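The drift we blamed on everything else

I've put off writing this up for a month because the answer is a bit embarrassing, but two people have now asked me why we threw away so much data in May, so I'll set it down in order.

For anyone who hasn't read the earlier posts: I look after the hand-held grippers at Skellside. We have four pairs. People carry them about and do ordinary desk and kitchen jobs with them, and the recordings go towards training the arms. My part is keeping the things working, checking what comes back and deciding what is good enough to pass on. In-ho Myung does the software that turns a recording into a path through space. Heike Reuter runs the sessions.

The first sign was a batch that Si-eun Byun flagged. She had been replaying recordings on the bench arm, which she does with a handful from each batch, and three of them went wrong in the same way. The arm came in low on the left side. On one of them it pushed the fingertips into the table hard enough to trip the force limit, and the arm stopped as it should. No harm to anybody, and she had the guard up. One of the fingers was bent at the root and had to be replaced.

I should say that the force limit on that arm had been raised a few weeks earlier so that we could do drawers. It had been raised by me and I hadn't put it back. It still tripped, but later than it would have done. I've since written the proper value on a label and stuck it next to the stop button.

We checked the arm first. In-ho ran the calibration again and it was fine. He ran it a second time with a different board and it was still fine. Then we looked at the recordings and found that the left gripper's position was wandering. For the first few minutes of a session it agreed with where the hand must have been. After that it slid, always downwards and slightly outwards. By the end of a long session it was out by a finger's width. The right gripper in the same recordings was good throughout.

So it was the left hand, and one pair only, the pair we call Ruchti. Every pair has a name because we used to number them and the numbers got mixed up with the session numbers.

My first idea was the marker cube. The cubes are glued and screwed, and I have had the glue fail before. I took the left one off Ruchti, cleaned it up, measured it, put it back with fresh screws and sent it out again. The next batch had the same drift. I swapped the cube with the one from another pair and the drift stayed with Ruchti, so it wasn't the cube.

My second idea was lighting. Several of the bad sessions had been done at white desks against white walls, and glare off a pale surface can wash out the markers. This was a reasonable idea and it cost us nine days. Heike moved sessions to different rooms, put blinds down and tried a dark cloth over one of the desks. She was patient about it. The recordings from the dark cloth were no better.
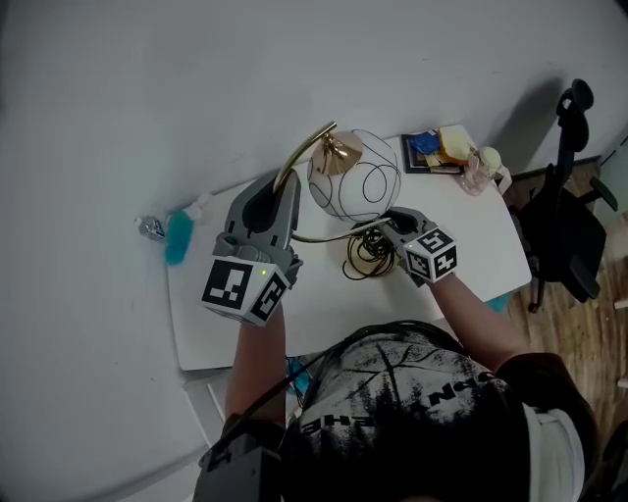
By then we had 607 recordings from Ruchti and I didn't trust any of them. In-ho thought he could save some by cutting each one off at the point where the left hand began to slide. I was against it, because we couldn't say exactly where that point was, and a recording which is wrong by a small amount is worse for us than one which is plainly bad. A plainly bad one gets thrown out by the checks. A slightly wrong one goes through and teaches the arm to reach slightly too low.

We argued about that for most of an afternoon. I don't think either of us was being unreasonable. He had a delivery date and I had a bent finger on my desk.

What settled it was Araceli Robles, who had done a good many of the Ruchti sessions herself. She came in to ask about something else, saw the graphs on my screen and said the left one always felt warm by the end. I asked what she meant by warm. She said the handle, near the bottom, and that she had told somebody. She had. It was in the session notes, twice, under comments. I hadn't been reading the comments, only the fault boxes, and nobody had ticked a fault box because the gripper worked.

I took the handle apart that evening. Inside there is a small board held down by two screws, and next to it a plastic rib which holds the bracket for the cube in line. Somebody had replaced the board over the winter and had used the longer screws from the other kit. One of them had gone through the insulation on a power lead. It wasn't a dead short. It was touching just enough to leak current into a place that was not meant to have any, and the lead was getting hot along the length where it lay against the rib. The rib was softening. As it softened, the bracket tipped under its own weight, and when the gripper was put down to cool it more or less sprang back. That was why the cube measured correctly every time I had it on the bench. I was always measuring it cold.

The repair sheet has my initials on it.

I ran it for forty minutes on the bench with a thermometer taped to the handle and the bracket against a ruler, and watched it go. It was slow and quite even. I found that more unpleasant than if it had jumped. If it had jumped we would have caught it in the first batch.

The thing that bothers me is the lead, more than the data. It had gone brown along one side. The fuse upstream was rated for the whole rig and would not have blown for that. A person was holding it. Yoon-hee Um, who does our electrical checks, was short with me about it, and she was right to be. She took all four pairs out of use the same evening and we lost the rest of that week while she went through them. The other three were all right.

Changes since then, for those who want them:

The two kits of screws are now in different cupboards, and the long ones are painted red on the head.

Each gripper has its own small fuse in the handle. Yoon-hee picked the rating. They cost almost nothing and I can't think why we didn't have them.

There's a stick-on temperature strip on the base of each handle. If it changes colour, the session stops and the pair comes back to me.

At the end of each session, before anything is put down or switched off, both grippers go into a printed cradle for ten seconds with the recording still running. In-ho's script compares the cubes with where the cradle says they should be. If the left or right is out, the whole session is held back. It would have found this on the first day.

I read the comments now. All of them, on the day they come in. Most say things like "fine" or "battery door stiff".

We deleted the 607. In-ho asked me to keep a copy of the raw files in case somebody wants to study the drift later, and I agreed to that, so they are on a disk in the cupboard with a note on the front saying not to train on them. Heike has been redoing the tasks since, and 500 are back with clean cradle checks on every one. We'll do the rest when there's a free pair.

The delivery to Hovora went out late and smaller than promised. I wrote to them and explained what had happened, including the screw. They asked sensible questions and wanted to know whether any recordings from that pair had been in the delivery before. Some had, from before the board was changed, and those we checked one by one. They were good. It took a long time and my eyes were sore.

Si-eun has put the force limit back where it was and we do the drawers with a separate setting that clears itself when the arm is switched off. She has also asked for a spare set of fingers to be kept on the bench, so I printed four.

Ruchti is back in use with a new handle. I did the board again myself, and Yoon-hee stood next to me and passed me the screws.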